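Brascombe Community Help > Home & Laundry > Fabric care

Does "fabric conditioner for fleece" do anything, or am I paying for a label?

Posted by Elaine Sampaio, 27 February 2022

My daughter's fleece blankets and most of my winter tops have gone rough. When they were new they were soft all the way through, and now they feel like the bottom of an old bath mat. I mentioned this at work and was told I need Cilline, which is a conditioner sold especially for fleece and fuzzy knits. It costs a good deal more than the regular kind, and the bottle says it "restores the fiber." I have trouble believing a liquid can restore anything that has already worn down.

What I do now: everything goes in together at 45 minutes on warm, a full capful of Plaltus detergent, a dryer sheet, then the dryer on high until the load is done. Our water is hard. The machine is a top loader and I fill it pretty full, I admit.

I have read two opposite things. One site says fleece must have softener or it gets staticky and stiff. Another says softener is exactly what ruins it. Both sites were selling something. I'd like to hear from people who aren't.

Also, if the answer is vinegar, please tell me how much and why it works. I have been told vinegar fixes my drains, my windows and my knees.

Chu

You're right to be suspicious. I worked the counter at a laundry for a while and heard every one of these claims from both directions.

Fleece is almost always polyester. It's brushed so that lots of fine ends stand up, and those ends are what you feel as softness. Three things spoil it, in my experience: heat, rubbing and buildup. Heat is the bad one. If the dryer has been on high for a couple of winters, some of those ends have been damaged for good, and no bottle will bring them back. "Restores the fiber" is a phrase I would ignore completely.

Buildup is the one you can fix. A full capful in hard water with an overstuffed drum leaves detergent behind, and the dryer sheet puts a waxy coat over it. The coat feels nice for a week or two and then mats everything down. So before spending any money I'd run the blankets once in warm water with no detergent at all and look in at the rinse. If you see suds, you've got your answer.

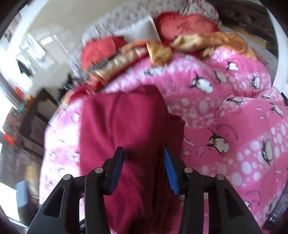
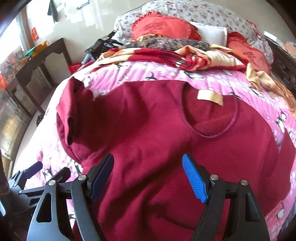

After that, cold or cool wash, half the detergent you're using now, no softener and no sheet. Give the load room to move. Turn tops inside out so that the outside isn't the part getting scraped. Dry on low and take things out while they're just barely damp, then give them a good shake and let them finish over a chair or a rail. A soft clothes brush, used lightly in one direction, will lift the surface a little. Don't expect miracles from it.

One thing to sort out first: check what your tops are made of. People say "fleece" about anything fuzzy. A brushed cotton or a wool blend is another matter, and wool in particular won't thank you for a warm rinse. Read the label, and if it has faded to nothing, treat the thing as delicate.

On vinegar, half a cup of plain white in the rinse does loosen some mineral residue. I've found it helps in hard water and makes no difference I can feel in soft. It isn't a softener. Some washer makers don't like it near their rubber seals, so look in your manual, and never put it in with bleach.

gramswash215

Never had a problem!! I use Cilline on everything, have for years, and my blankets are like new. Smells great too. You get what you pay for.

Elaine Sampaio

Thank you both, although I notice those two answers can't both be right.

I ran the worst blanket with no detergent, as Chu said. There were suds. A lot of suds, for a machine I hadn't put anything into. I ran it a second time and there were still a few. It's drying now on low, so I can't say yet whether it feels any different, and I'm not going to announce a cure on the strength of one wash.

Gramswash, can I ask whether your water is soft? And do you dry on high? I'm not trying to be difficult, but if you hang everything on a line then it may be the line doing the work – in which case the bottle is getting the credit.

gramswash215

Soft water, yes, we had a system put in. And I do hang them, except in July when it's too humid. But I still say it's the Cilline.

Chu

Two runs is fine, by the way. With hard water it can take 4 before it comes clear. Stop when the suds stop. I'd do the tops separately from the blankets, on gentle, and cut the Plaltus back before you change anything else so that you know which change did it.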